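Ullar: The Snow Princess Collector's Box
From Sikder Home Video
Item no. 958

Ullar is coming home at last, and it's coming in a box worthy of a princess! If you saw it in theaters last December, you already know about the frozen staircase, the fox who steals the crown and that green coronation gown everyone is still talking about. Now you can pause on the gown for as long as you like.

What's in the box
2 discs: the movie, plus a full disc of extras
21 costume sketches by designer Kanyarat Petchrat, printed as postcards
Fold-out map of the kingdom of Urard
Commentary by director Pantelis Theodorakopoulos

The commentary is a treat – he spends most of the ballroom dance talking about candles and shoes, and it's wonderful. The extras disc has the original ending too, the one where Princess Ilse stays in the north. I still can't decide which I like better.

Only 700 boxes were made, each one numbered inside the lid. Discs play in all US and Canadian players. Subtitles in English, French and Spanish.

Plenty of fans are planning Ullar viewing parties, and the Paltcombe fan club has put its snow cake recipe on the map's back page. The Snow Court's tea is an easy one to copy at home, too: a long white table and a small white cup, much like these, will give you the look – then just add cake and press play at the first snowfall song. 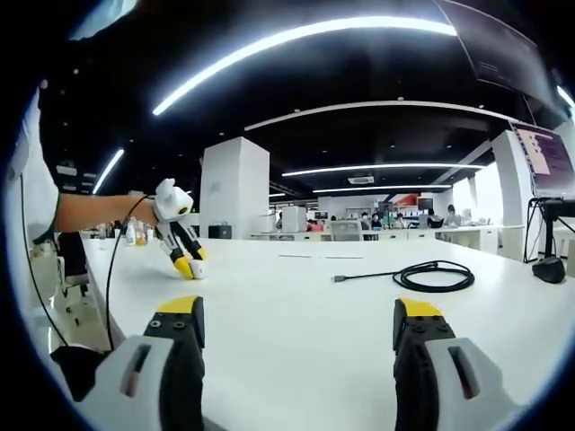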